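Stockroom news, September 2025

The new stockroom at Skiven is open for business, and I could not be happier with it! If you've been sending your orders through this summer and wondering why the replies came from three different desks, well, we were moving 400 boxes of paper, ribbon and card down one corridor, and the desks moved with them. Debashish Howlader drew up the plan on the back of a Kodico delivery slip and we more or less stuck to it. The first 165 boxes went in on a single morning, which still amazes me.

The long ceiling lights make such a difference for anyone who spent last winter reading labels by flashlight in the old basement on Jayasinghe Street.

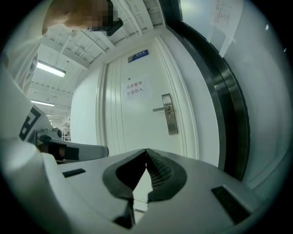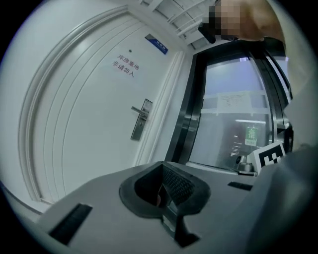
Members can come by to collect in person again, and I hope lots of you will. Pickup is at the front counter, five minutes from the Seltura bus stop, and Karthik Munshi will bring your order out to you. Please don't go looking for him in the back, tempting as it is - the white door with the red characters on it, 库房重地 / 非请勿入, is the stockroom itself, and the lettering says just what we'd say: important storage area, no entry unless invited. I love that door. It has a proper lever handle with a keyhole under it, and after years of a padlock that froze every January I'm absurdly pleased to own a key.

We do want you to see inside, though, so ask at the counter and one of us will walk you round if we're not in the middle of a delivery. The heavy card is all together now, sorted by weight, and the ribbon finally has its own shelves (70 colors, and the greens are gorgeous).

Still to come are the offcut bins. Karthik has been saving the good pieces for weeks, and they'll go out at $5 a bag as soon as we've found somewhere to put them. Bring a sturdy bag if you have one!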